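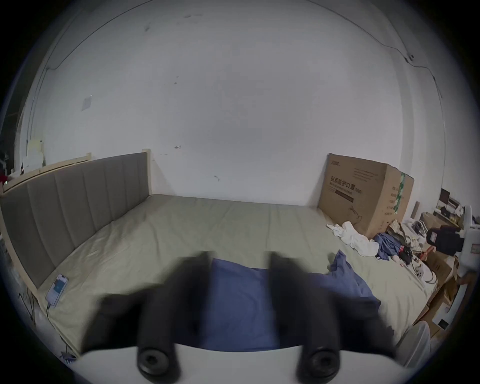 Das Bett ist die schwerste Werkbank im Haus

Wer in seiner Wohnung an einem Greifer baut, landet früher oder später im Schlafzimmer, und ich möchte hier einmal ausführlich dafür werben, dass man dort auch bleibt. Mein Greifer hat zwei schwarze Finger auf einem weißen Unterteil, man hält ihn in der Hand, und er soll später einmal an einen Arm, den Helge Nordin und ich in der offenen Werkstatt Plirkov zusammenschrauben. Bis der Arm so weit ist, bin ich der Arm. Ich gehe also durch die Wohnung und fasse mit zwei Fingern an, was ich sonst mit zehn anfasse, und nirgendwo lerne ich dabei so viel wie an einem ungemachten Bett mit einem blauen Stück Stoff am Rand.

Helge sieht das anders, und weil er ein geduldiger Mensch ist, hat er es mir schon oft erklärt. Er hätte gern einen Tisch mit einer matten Platte, gleichmäßiges Licht und einen Satz gedruckter Würfel, am besten in abgestuften Größen, damit man vergleichen kann. Ich verstehe das gut, ich habe selbst so angefangen. Im letzten Winter lagen bei mir 13 Würfel in einer Schublade, und der Greifer, der damals noch Finger aus einem viel zu harten Material hatte, packte sie alle, einen nach dem anderen, und ich war sehr zufrieden mit mir. Dann habe ich ihm eine Socke hingelegt.

Seitdem bin ich der Meinung, dass Würfel vor allem dem Erbauer guttun. Ein Würfel bleibt liegen, wo man ihn hingelegt hat, er hat Kanten, an denen die Finger anschlagen, und wenn man ihn zu weit links packt, dreht er sich ein wenig und kommt trotzdem mit. Stoff verzeiht weniger. Man drückt auf eine Falte, und die Falte wandert. Man schließt die Finger und hat das Laken mit drin. Das Laken ist überhaupt der eigentliche Gegner in dieser Geschichte, weil es auf die Finger fast dasselbe macht wie das, was man aufheben will, und weil die Matratze darunter nachgibt, sodass man nie genau weiß, wie tief man schon ist. Mit der Hand merkt man so etwas gar nicht! Man greift ein Kissen an der Ecke, denkt dabei an das Abendessen und hat es schon aufgeschüttelt.

Nun wird mir gern entgegengehalten, und Natanael Coutinho tut das mit besonderer Ausdauer, dass man so nichts messen könne. Natanael kommt aus der Prüftechnik und möchte für jeden Versuch wissen, was sich seit dem vorigen geändert hat. Bei einem Bett lautet die Antwort leider: alles. Das Licht wandert mit dem Nachmittag, irgendwo liegt ein Ladekabel, in dem man hängenbleiben kann, und die Wäsche türmt sich jedes Mal anders. Er hat recht, und wir haben uns darauf geeinigt, dass die Werte für Schließkraft und Fingerabstand weiterhin am Tisch in der Werkstatt aufgenommen werden, mit seinem Zettelkasten und seiner Federwaage. Aber ob das Ding etwas taugt, das entscheide ich am Bett, und ich bitte darum, dass beide Fragen im Heft auf getrennten Seiten stehen.

Was mich an den sauberen Aufbauten stört, ist eigentlich eine Kleinigkeit, die sich mit der Zeit auswächst. Man räumt ja immer noch ein bisschen mehr weg. Erst das Kabel, weil es den Griff gestört hat, dann das zweite Kleidungsstück neben dem ersten, dann legt man das erste ein wenig günstiger hin, mit der Ecke nach vorn, und am Ende hat man eine Maschine, die genau dann arbeitet, wenn ein Mensch vorher aufgeräumt hat. Ich habe eine solche Maschine gebaut, sie hieß Flakolel und liegt heute in Teilen in der Werkstatt, und ich habe sie wirklich gern gehabt. Nur zur Hand gegangen ist sie mir nie, eher umgekehrt.

Ich will niemandem den Tisch verbieten, und wer gerade seine ersten Finger gedruckt hat, soll ruhig mit Würfeln spielen und sich freuen. Ich würde mir bloß wünschen, dass man früher hinausgeht, solange sich am Entwurf noch etwas ändern lässt. Unsere jetzigen Finger sind breiter geworden, als Helge sie gezeichnet hatte, und diese Änderung stammt aus einem einzigen Abend im August, an dem ich bis zu acht Anläufe für denselben Kissenbezug gebraucht habe und zwischendurch das halbe Bett abgezogen hatte. Am Tisch wären mir die schmalen Finger nie verdächtig vorgekommen, da waren sie tadellos.

Bleibt die Frage, wo man schläft, wenn man so arbeitet. Ich räume abends alles auf den Stuhl, und am nächsten Tag liegt es wieder anders. Helge hat inzwischen zugesagt, einmal mit seinem eigenen Bettzeug anzutreten, und Natanael will die Federwaage mitbringen.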